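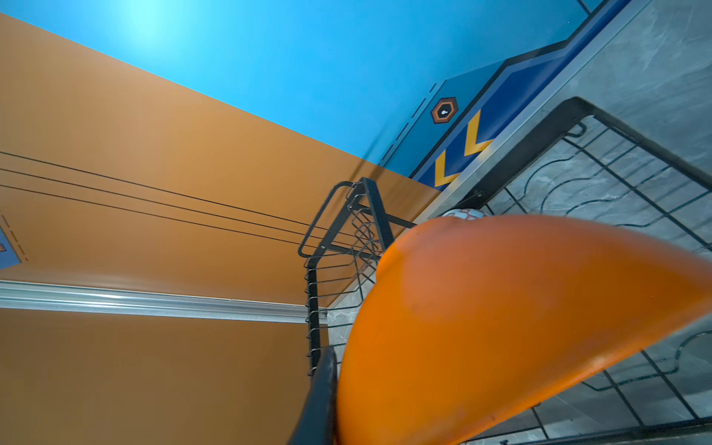
Bunnag Street Community Garden - general meeting, February

Started 6.40 pm, late becuase the key to the hall wouldn't turn. Kulap Sangkhawat in the chair. Minutes by me (Prapai Thammasiri), typed up same night so sorry for the state of them.

Present: see sign-in sheet. Apologies: the Jernness Road plots, all of them, school thing on.

Last minutes

Read out. One correction, the hose reel is on the north tap and not the south tap. Changed. Accepted.

Matters arising

Gate latch. Fixed, then dropped again. Kulap had a look on the way in, thinks the post is moving and the latch is fine. Post needs re-setting in concrete. Held over till the ground is softer, like a rock at the moment. Until then lift the gate as you shut it. Please do shut it, dog was in the lettuces again.

Shed key. Still one missing. If it's on your key ring and you don't know what it's for, that's it.

Letter to council re the verge mulch. Sent. No answer. Prapai to ring them.

Water

Long one, this took up most of the first half.

Bill is up on last quarter. Kulap passed the bill round. Tanks were low from just after Christmas so everyone was on mains. Discussion on whether people are overwatering or whether there's a leak. Both, was the feeling. Wet patch by the compost bays that never dries out, even on the hot days. Someone said it's been there since spring, someone else said longer than that.

Agreed to do a meter test. Everything off at night, read the meter, read it again first thing before anyone turns a tap. Kulap to do the night reading, Prapai the morning. Notice on the gate beforehand so nobody sneaks in for an early water.

If it is a leak, get a plumber, don't dig it ourselves. Some disagreement. View put that we dug the last one up ourselves and it was fine. View put back that it was not fine, we went through the irrigation line and had to pay for that as well. Plumber it is. Vote taken, carried, 2 against.

Drip line for the shared beds. Quote from Mokonton Irrigation is $400 for parts only, we'd lay it. Includes timer. Does not include the filter, which they reckon we need with tank water. Kulap asked could we do the herb spiral and the long bed first and leave the berries until winter. Prapai to go back and ask for a split price. General feeling in favour but no money committed tonight.

Watering hours. Before 9 in the morning or after 5, same as before. A reminder that hand-held means in your hand, not wedged in the tomato cage.

Tank 2. Screen on the inlet is torn, mozzies getting in. New mesh in shed already, second shelf, needs cutting to size. Anyone with tin snips? Yes, to be done before next rain.

Plots

Total is 31 plots. All let except the one under the jacaranda that nobody can grow anything in. Suggestion to stop calling it a plot and put the bench there. Liked by most. Objection that we then lose the fee from it, answer was that we haven't had a fee from it in ages. Bench to be moved at next working bee, try it for a season.

Waiting list is getting long again. Talk about halving the double plots as they come up. Current holders would not be affected. Those with doubles wanted that in writing, so here it is in writing: current holders not affected. New lets only. Carried.

Neglected plots. Two letters gone out. One reply, had been crook, plot neighbours are keeping it watered and will go on doing that. Offer of help with the weeding taken up, thanks to those who said yes. No reply from the other. Rules say a second letter, then a month. Second letter to go.

Reminder that if you're going away, tell someone. It's no drama, just tell someone.

Paths. Couch grass coming through the woodchip on the lower side. Cardboard underneath has rotted. Need more cardboard, big flat boxes, tape off. The bike shop has been good for these in the past. Leave them inside the gate and not outside, they blow down to the creek.

No spraying. Came up again. The rule is no spraying, on paths or plots, includes the vinegar mix if there's any wind at all. Discussion on whether vinegar counts. Wanders off a bit here, didn't get it all down. Left as is.

Compost

Bay one ready to use, take what you need, sieve is hanging on the fence. Bay two closed, don't add to it. Bay three is the live one. People are still adding to bay two. Sign has faded, needs redoing in proper paint.

What's been found in bay three this month: plastic plant tags, tea bags with the staples, a whole pumpkin, a pair of gardening gloves (claim from Kulap). Please cut stuff up. A spade through it a few times is enough.

Rats. Yes. Seen by several. Metal mesh under the bays is the proper fix, means emptying them one at a time. Put down for winter when they're lowest. In meantime no bread, no cooked food, no eggs. Baits not supported by the meeting becasue of the owls, and the dog.

Coffee grounds from Vornudero. Cafe is happy to keep going but wants the buckets back clean and wants them back the same week. Fair enough. Roster for pickup was a mess over summer, three people turned up one morning and then no one for a fortnight. New roster on the shed door, put your name down in pen.

Autumn planting

Seedling order. Broccoli, cauli, silverbeet, two sorts of kale (there was some groaning), leeks, snow peas as seed. Garlic separate. Names and numbers to Prapai before the end of the month. Pay when you order please, last year we were chasing people till June.

Garlic. Last year's was small. Theories: planted too late, not enough feed, wrong type for here. Will try the purple one this time and get it in earlier. Shared bed needs manure dug in well ahead, so that's a job for the working bee.

Broad beans, plenty of saved seed in the tin. Help yourself, leave some.

Tomatoes. Don't compost the blighty ones. Green bin at home, or bag them. Those still cropping well, could you save some seed from your best and write the name on the packet. "Red one" is not a name.

Fruit fly. Pick up all drops. Nets on the two feijoas went on late and the fruit's been stung. Nets on earlier next year, somebody put it in a calendar. Kulap has put it in a calendar.

Autumn open afternoon

Going ahead. Same as last time more or less: plant stall, cuppa, kids' seed planting, a walk round for anyone interested. No sausage sizzle, gas bottle is out of date and we weren't well set up for it anyway. Scones and slices. Labels on anything with nuts.

Plant stall needs stock. Start potting up now, herbs, strawberry runners, aloe, whatever's spreading. Pots in shed, there are heaps, wash them first. Bleach bucket is beside the sink. Rinse after.

Borrow trestles from the hall. Prapai has asked, they said yes if we stack them back the right way.

Posters. Last year's had the wrong street number. Someone went and knocked on the neighbours' door, twice. Check number before printing!!

Working bee

Second weekend of next month, 8 am start, finish when it gets hot. Jobs:

bench to jacaranda spot
manure in garlic bed
cardboard and chip on lower path (if we've got the cardboard)
repaint bay two sign
tank mesh if not done
tidy shed, properly this time, everything out onto the grass

Bring gloves, hat, water. Barrow with the flat tyre has been pumped up but it goes down by lunch, use it early.

Money

Short report. Fees nearly all in. Biggest spends were water and a load of mulch. Balance is okay but we'd feel it if we did the drip line and a plumber in the same quarter. Grants round opens soon, Kulap to have a look at the form, would want a second pair of eyes on it. Receipts: please hand them in the month you spend it. One turned up tonight from before last winter, can't read it, gone white. Paid anyway, not doing it again.

Other business

Thanks for the shade cloth over the potting bench, big improvement.

Beehive question raised. Somebody's cousin has a hive needing a home. Interest, some worry over allergies and how close the footpath is. Need to know what council says. Not decided. Prapai to ask when ringing re mulch.

Music on phones, keep it low. Or headphones.

Blue-handled secateurs found near the rosemary, in the shed drawer.

Somebody asked could meetings start at 7. Show of hands, about even, staying at 6.30 for now.

Actions

Kulap - night meter reading, gate notice, grant form, look at gate post again
Prapai - morning meter reading, Mokonton split price, council (mulch, bees), seedling order, second plot letter
Everyone - cardboard, pots for stall, shut the gate

Closed 8.15. Next meeting same place, bring a chair if you don't like the plastic ones.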